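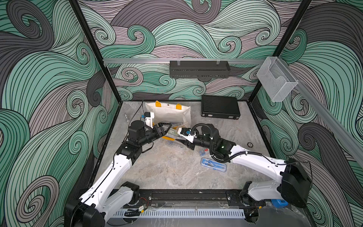 小型双腕ロボットセルの導入計画

小型双腕ロボットセルの導入計画(こがたそうわんロボットセルのどうにゅうけいかく)とは、机の上に置ける大きさの二本のロボットアームと、それを取り付ける架台、囲い、カメラ、配線などを一つの作業場所としてまとめて購入するときの、予算の見積もり、機器の選定、発注、設置および維持の計画をいう。研究室、学校の実習室、小さな会社の試作部門などで行われる。工場の生産ラインの設備計画と共通する点は多いが、扱う金額が小さく、購入の担当者と使用者が同じ人であることが多いという点で異なる。

目次
1 概要
2 名称
3 費目の構成
4 見積もりの方法
5 機器の選定
6 作業用の物品
7 発注と納期
8 設置
9 維持費
10 購入と賃借の比較
11 計画例
12 よく見られる問題
13 関連項目

概要

小型双腕ロボットセルは、普通、二本のアーム、アームの根元を固定するレールまたは板、床面、壁、そして物品から成る。冒頭の写真のセルでは、二本のアームの土台が手前の黒いレールに並んで取り付けられ、三方を壁が囲んでいる。奥の壁には銀色のアルミのレールが横に通り、黒い穴あきの棚かごが下がっている。

このような設備は、アームだけを買えば使えるものではない。アームの価格表を見て予算を決め、後から架台や電源や棚の費用が足りなくなるという例は、昔から多くの報告書に書かれている。そのため、現在の導入計画では、最初に作業場所全体の図を描き、図の中のすべての部分に費目を付ける方法が勧められている。この方法は「全体図方式」と呼ばれることがある。

計画の対象となる期間は、機器を買う日までではなく、使用を始めてから少なくとも最初の保守の時期までを含める。保守の費用を含まない計画は、会計の上では「取得計画」と呼び、導入計画と区別する組織もある。

名称

「双腕」は一つの胴体に二本の腕が付いた機械を指す場合と、独立した二台のアームを並べた構成を指す場合がある。購入の書類では、この二つを区別して書くことが大切である。前者は一台の機械として資産に登録され、後者は二台として登録されることが多い。二台として登録すると、一台が故障したときに片方だけを廃棄する手続きが簡単になる。

「セル」は作業の一つの単位を意味し、囲いがあるかどうかは関係しない。ただし、見積書で単に「セル一式」と書いた場合、販売会社によって囲いを含む場合と含まない場合がある。カタログの写真に写っている囲いが別売りの品であることも珍しくない。

費目の構成

一般的な導入計画では、費目を次のように分ける。

本体費
アーム、制御装置、電源装置、非常停止の装置の費用である。グリッパー(物をつかむ先端の部品)は本体に含まれる製品と、別に買う製品がある。二本のアームに異なる種類のグリッパーを付ける計画も多く、その場合は左右を別の行に書く。

架台費
レール、支柱、床板、壁、棚の費用である。アルミの押し出し材を切って組む方法が広く用いられる。金額は小さいが、行の数が最も多くなる費目である。ねじ、ナット、角の金具、端のカバーなどは一つずつの値段が安いため忘れられやすく、しかし足りないと組み立てが止まる。

計測費
カメラ、照明、固定具の費用である。作業を上や横から見る固定カメラと、手首に付ける小型のカメラがある。写真の左のアームには、手首のところに白い筐体の小さなカメラが付いている。手首のカメラは、本体とともに動くのでケーブルの傷みが早く、予備を一緒に買うことが勧められる。

配線費
ケーブル、ダクト、保護管、結束の部品の費用である。ケーブルは、曲がる部分に合わせて種類を選ぶ。アームに沿って動く部分には、蛇腹の管に通したものか、最初から繰り返しの曲げに耐えるものを使う。机の手前や裏に配線ダクトを通す場合には、その長さを架台の図から測って計算する。

物品費
アームに扱わせる品物の費用である。詳しくは「作業用の物品」の節で述べる。

設置費
搬入、組み立て、調整、教育の費用である。使用者が自分で組み立てる場合にも、その時間を人件費として記入する組織と、記入しない組織がある。どちらの方法でも構わないが、複数のセルの費用を比べるときには方法を同じにしなければならない。

見積もりの方法

見積もりは、概算、詳細、確定の三つの段階で行うのが普通である。

概算の段階では、製品を決めず、費目ごとに上限の金額を書く。この段階の目的は、予算の申請に必要な合計を出すことである。販売会社に連絡する前に、部屋の寸法、床の強さ、コンセントの数と容量を調べておく。

詳細の段階では、候補の製品の見積書を二社以上から取り、同じ条件に直して比べる。条件として特に注意が必要なのは、送料、消費税、ソフトウェアの使用料、保証の期間である。ある見積書にはソフトウェアの使用料が永久の形で書いてあり、別の見積書には年ごとの形で書いてあることがある。この場合には、使用する予定の年数を掛けてから比べる。

確定の段階では、発注書に書く品番と数量を決める。ここで数量を変えると、割引の条件が変わることがあるので、必ず見積書を取り直す。口頭で聞いた割引を計画書に書いてはならない。

予備費は、合計に対する割合で決める方法と、費目ごとに決める方法がある。後者の方法では、本体費の予備は少なく、架台費と配線費の予備は多くするのが一般的である。本体の価格は見積書のとおりになることが多いのに対し、架台と配線は組み立ての途中で変更が出やすい。

機器の選定

可搬質量
アームが持ち上げることのできる質量は、グリッパーの質量を引いてから考える。カタログの数値は、グリッパーを付けない状態の値であることが多い。手首にカメラを付ける場合には、カメラと固定具の質量も引く。

到達範囲
二本のアームを並べる構成では、左右の到達範囲が重なる部分が、両手を使う作業のできる場所になる。土台の間隔を広くすると、作業のできる床は広くなるが、重なる部分は狭くなる。間隔を後で変えられるように、固定の板ではなくレールに取り付ける構成を選ぶ計画が多い。レールの長さは、希望する最大の間隔に土台の幅を足して決める。

グリッパー
二本の指で挟む形のものが最も安く、種類も多い。柔らかい袋や薄い紙を扱う場合は、指先の材料が重要になる。指先は消耗品として扱い、本体とは別の行に書くと維持費の計算が分かりやすい。

壁と床
壁の材料には、樹脂の板、木の板、印刷した紙や布を張った板などがある。柄のある壁や床を使うか、無地を使うかは、カメラの画像の使い方によって決まる。柄を交換する予定がある計画では、板そのものを買い替えるより、表面だけを張り替えられる構造にする方が安い。床の端には縁の部品を付けると、表面の材料がめくれにくくなる。

棚と収納
壁のレールに掛ける棚、かご、透明な箱形の入れ物などがある。写真のセルでは、右の壁のレールの上の方に、前が開いた透明なアクリルの入れ物が付いている。棚の高さは、アームが届く高さと、アームの肘が壁に当たらない姿勢の両方から決める。棚は一度で正しい位置に付くことが少ないため、工具なしで、または一本の工具で位置を動かせる製品が好まれる。

作業用の物品

物品費は、金額が小さいため計画書から落ちることの多い費目である。しかし、セルの稼働が始まると毎月の支出になるので、会計の担当者からは最も質問が多い。

物品は、形、硬さ、透明さ、大きさが偏らないように選ぶ。文房具や袋や箱など、日用品の店で買えるものを中心にする計画が多い。写真の床には、青い縁の付いた透明な筆入れ、黄橙色の持ち手の付いた白い布の手提げ袋、銀色の留め具のある黒い硬いケース、ナットの付いた小さな金属のボルトなどがある。透明な容器はカメラで見分けるのが難しいとされ、数を多めに買う組織もある。

購入の方法としては、最初に一組をまとめて買い、その後は傷んだものだけを補充する方法がよく使われる。同じ製品が販売終了になることがあるため、結果の比較に使う物品は、最初に予備まで買っておくことが望ましい。店の領収書には品名が「雑貨」とだけ印刷される場合があり、監査のある組織では、品名を書いた明細を付けておく必要がある。

発注と納期

納期は費目によって大きく違う。本体は受注してから作られる製品が多く、架台の材料は短い日数で届く。そのため本体を最初に発注し、待っている間に架台を組み立てるのが標準的な順序である。

年度の終わりが近い時期には、販売会社の納期が長くなる。検収(届いた品を確認して受け取りを認める手続き)を年度内に終えなければならない組織では、検収の日から逆に数えて発注の期限を決める。分けて届く場合に検収を分けられるかどうかは、発注の前に会計の担当に確認する。

輸入品の場合には、為替の変化によって円の金額が変わる。見積書に「発注日の相場による」と書かれているときは、その行にだけ別の予備費を付ける。

設置

設置の前に、机または架台の水平を確認する。二本のアームを一本のレールに取り付ける場合、レールが曲がっていると左右の座標が合わず、調整に余分な日数がかかる。調整を販売会社に頼む契約では、訪問の回数が決まっているので、架台が完成していない日に訪問を予定してはならない。

配線は、アームをすべての姿勢に動かしてから固定する。固定してから動かすと、根元でケーブルが引かれる事故が起きやすい。

囲いは、作業の範囲を区切る役割と、物品が机の外へ落ちるのを防ぐ役割を持つ。人がセルの中に手を入れて物品を並べ直す使い方をする場合には、どの側から手を入れるかを決め、非常停止のボタンをその側に置く。安全に関する規則は組織と国によって異なるので、計画の段階で担当の部署に図を見せておく。

維持費

維持費には、グリッパーの指先、ケーブル、物品、床と壁の表面、電気代、保守契約の料金が含まれる。使用の時間が長いセルでは、ケーブルの交換が最も多い。

保守契約には、故障したときに修理する契約と、定期的に点検する契約がある。アームが二台ある場合には、片方の代わりに使える三台目を買う方が、契約の料金より安くなることもある。ただし、三台目の保管の場所と、使わない間のソフトウェアの更新の手間を計算に入れる必要がある。

購入と賃借の比較

賃借は、初めの支払いが少なく、合わない機種を選んだときに返すことができる。一方で、借りた機器に穴を開けたり、手首に別の会社のカメラを固定したりすることが禁じられている契約がある。アームを借り、架台とカメラは買うという組み合わせは、両方の方法の中間として使われている。

返却のときの清掃と梱包の費用は、借りる側が払うことが多い。元の箱を捨てると、新しい箱の代金を請求される場合がある。

計画例

Colunach社の試作部門では、双腕セルを初めて導入するとき、架台費を88万円、計測費を65万円として概算を作成した。本体はTalier社のアーム二台を賃借とし、契約の期間は12か月とした。発注書は11月28日に出され、架台の材料は12月のうちに届く予定で組まれている。この計画の特徴は、物品費を独立した費目とし、部門の消耗品費と混ぜなかったことである。

Coltetley社の計画では、反対に本体を購入し、囲いを自社で作る方法を選んだ。囲いの図面を作る時間が計画に入っていなかったため、設置が6か月遅れた。同社はその後の計画書の書式に「設計時間」の欄を加えている。

Vahidi社は架台の部品を組の形で販売しており、レール、支柱、床板、配線ダクトが一つの品番になっている。一つの品番で発注できるので書類は簡単であるが、必要でない部品も含まれ、単品で買うより高くなることがある。

よく見られる問題

本体の見積書にケーブルの長さが書かれておらず、届いたケーブルが制御装置まで届かないことがある。図に制御装置の位置を描き、曲がりの分を足した長さを販売会社に伝える。

カメラの固定具が、選んだレールの溝の幅に合わないことがある。溝の幅は会社によって異なるので、同じ系列の部品で揃えるか、変換の金具を架台費に入れる。

コンピューターの費用を情報機器の別の予算に入れたため、承認の時期が合わず、アームだけが先に届いて動かせない例がある。予算が分かれる場合には、二つの申請に互いの番号を書いておくとよい。

作業面の照明が計画にないことも多い。透明な物品や金属の物品は、部屋の天井の照明が反射して画像に影響を与えるので、光を柔らかくする板の費用を計測費の中に入れておく。

関連項目

産業用ロボット
協働ロボット
グリッパー
アルミフレーム
設備投資計画
検収
リース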